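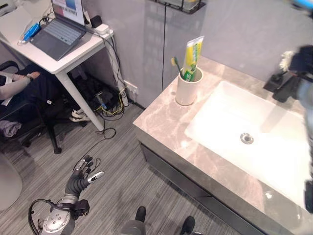

The bathroom vanity station, head camera view, with both hands in view and the right one back by the tap.

Print this page | E-mail this page

Minutes of the Hand and Gripper Comparison Meeting
Held at the Sowerby workshop, January 27, 2024

Welcome and last minutes

The chair thanked everyone for coming out, and particularly those who had travelled over from the Keso office and had a rather long drive of it. The October minutes were read through and agreed, with one small correction: the wrist adaptor plate was lent to us by Droden and we had written down that we bought it. Our apologies to Droden, who have been very patient with us in general.

Matters arising

The new mounting bolts have come and are in the second drawer down, in the tub with the green lid. Would everyone please put the hex keys back in the same drawer, as we lost the better part of a morning to looking for the small one.

The question of whether to keep the carpet tiles under the bathroom station was raised again. Feeling was still divided. The walking people would like a hard floor, and the hand people don't much mind as long as the vanity stays exactly where it is, now that all the positions have been measured. It was left as it stands until spring.

Jointed hand against two-finger gripper

This took up most of the meeting, and quite rightly, as it is what we had all come to talk about. The Ulau jointed hand and the Droden two-finger gripper have now both been through the full set of toothbrush lifts at the vanity, 30 attempts each, starting with the toothbrush standing in its cup at the back left corner of the worktop and finishing with it laid down beside the basin.

The Ulau hand managed 17 clean lifts and the Droden gripper managed 14. Those who had expected a much bigger gap (your minute-taker among them) were a little surprised. The general view was that the Ulau hand is lovely once it has hold of something, and can turn the brush over in its fingers in a way the gripper simply can't, but that it takes up a great deal of room getting there. With the toothpaste in the same cup, the spread fingers tended to catch the tube first and bring the whole lot over. The Droden gripper went in more neatly and then let the handle swing about, so that a good many of its failures came on the way down.

A member of the Keso party asked whether it was a fair comparison when the approach path had been written with the jointed hand in mind. It was agreed that this was a reasonable point, kindly put, and that the gripper ought to have a path of its own before we say anything to Droden about the result.

There was also some talk about the tap. Reaching the back of the worktop brings the hand close up to it, and several people felt the arm was being more cautious there than it needs to be, slowing right down well before there is any danger of a knock. The controller settings will be looked at. Nobody wished to see them loosened very far in one go.

Head camera

The head camera gives a good steep view down into the basin, and everyone was pleased with how plainly the drain shows, as that is what we use to line things up. The difficulty is the glare. A white basin under bright lights is hard going, and the chrome does not help. Two suggestions were made, one being to turn the exposure down and the other to bring in the Keso camera, which is said to cope better with this sort of thing. We shall try the cheaper one first.

It was also noted that the forearm cable on the left side loops out a good way and comes into the camera's view. A couple of clips should bring it in closer to the arm, provided there is still enough slack left for the wrist to turn.

Cables and housekeeping

Could we all please have a look at the cables under the desk. They have become a proper tangle, and there is a loose one trailing out over the carpet towards the vanity. It will be taped down before the next walking trial.

Actions

Write a separate approach path for the Droden gripper and repeat its lifts.
Review the slow zone near the tap.
Try lower exposure on the head camera, then ask Keso about a loan.
Clip the left forearm cable.
Tidy and tape the desk cables.

Any other business

The kettle at Sowerby has been replaced, with thanks. The next meeting will be at the Keso office, date to be sent round once the repeat lifts are finished.

2 comments | 5 shares
Print this page | E-mail this page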